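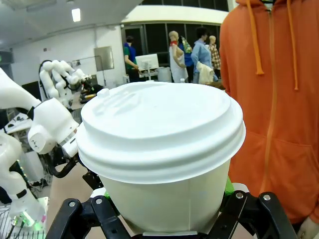 The cell's gripper holding a lidded paper cup, with one of the other arms reaching in from the left.

Waluva Cup Handling Cell: Progress Report to the Brenham Fund
Reporting period ending in May
Prepared by Jamie Hebden, cell lead

Where we are

We are up and running, and I could not be happier with how the cell has come together! When I wrote the last report the gripper was off the arm and in pieces on my bench, and I promised you a machine that could hold an ordinary takeout cup by its lower half without creasing it. It now does that all day. The grant paid for the gripper rebuild, the new pads and most of Bok-nam Ko's time, and the rest of this report goes through each of those, plus the one thing that is behind schedule.

Gripper rebuild

The old fingers had worn at the pivots. With the gripper closed you could rock the left one with a fingertip, and that play went straight into the cup. Bok-nam stripped both finger assemblies, replaced the pivot pins and bushings, and put everything back with fresh threadlocker on the linkage bolts. She also wrote down the tightening order, which had only ever lived in my head (sorry, Bok-nam). It goes inner bolts first, then outer, then cycle the fingers by hand and check all of them again.

The green pads on the fingers are new too. We tried a stiffer grade first and it left a dent in the cup wall wherever the pad edge landed. The softer grade spreads the load and the dents have gone. The softer pads do pick up paper dust and get slick, so they are wiped down at the start of each shift and swapped on condition. We got through 5 sets in this period, including the stiff ones we gave up on. Grudula supplies them and has been very quick with repeat orders.

Closing force and the endurance run

A lidded cup is stiff at the rim and gives easily lower down, and we want to hold it low so that the lid stays clear of the fingers. Finding a closing force that works there took most of April. We started far too high, backed off until cups began to slip, then came up again in small steps. The final setting went into the Lepik controller as a saved profile, so whoever starts the cell gets the same grip I do.

Then we ran it. The endurance test was 3000 grip and release cycles, and we had 33 faults. Most of those were early on and came from a single cause, a sensor connector at the wrist that worked loose as the joint turned. Bok-nam added a strain relief clip and rerouted the lead, and after that the log gets wonderfully boring. The remaining faults were slips on dusty pads, and they are the reason for the wipe-down at shift start.

Wrist camera

The camera at the wrist is what lets us check the grip without stopping the arm. After the rebuild it had to be set up again, as the fingers sat slightly differently from before. We now save one reference view with a cup in the fingers after every pad change and compare it with the last one. If the cup is leaning or sitting lower than it should, it shows up right away, and so does a pad that has gone on crooked. I love this check. It takes a minute and has already caught a pad I fitted badly myself.

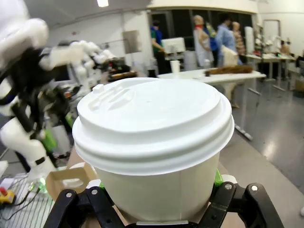
Cup held upright between the fingers, with the larger green pad visible on the right side.

Routine care

The weekly routine is settled and fits on one page:

Wipe pads and fingers, look for torn edges
Check linkage bolts in the written order
Cycle the fingers by hand and feel for play
Look over the wrist cable and its clip
Save a reference view and compare
Back up the Lepik profile

What is behind

The spare finger set has not arrived. It was ordered at the start of the period and the supplier now quotes 7 weeks. Until it comes, a broken finger would stop the cell, and I would like to move a little of the unspent travel money toward a second set of pins and bushings as cover. I will send the request separately for your approval.

Next period

We start on filled cups, using water and a drip tray, and I am really looking forward to it. The extra weight will probably mean a second force profile. Bok-nam will also train two more people on the pad change, working from her written procedure, and will revise it wherever they get stuck. Visits are very welcome, and mornings before 11 are best if you want to see the weekly check done.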